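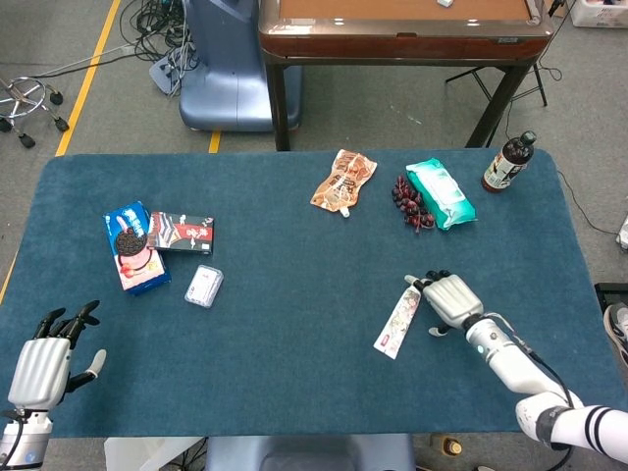

Zedden Tabletop Collection Station

Two-arm teleoperation station for recording grasping demonstrations on mixed packaged goods. Five-fingered hands, head-view camera, felt-covered table. Boxes, pouches, tubes and bottles can share one layout -- no fixtures needed.

Episodes per shift: 378
Storage per station: 600 GB
Operators per station, rotating: 3
Warranty: 6 months

Felt mats are replaceable and sold separately. Installation from Jurkville, Tuesdays only. Technical contact: Bhupendra Jaiswal.

Related items
Cleltley operator gloves
Delić wrist cable kit
Zedden replacement mat, teal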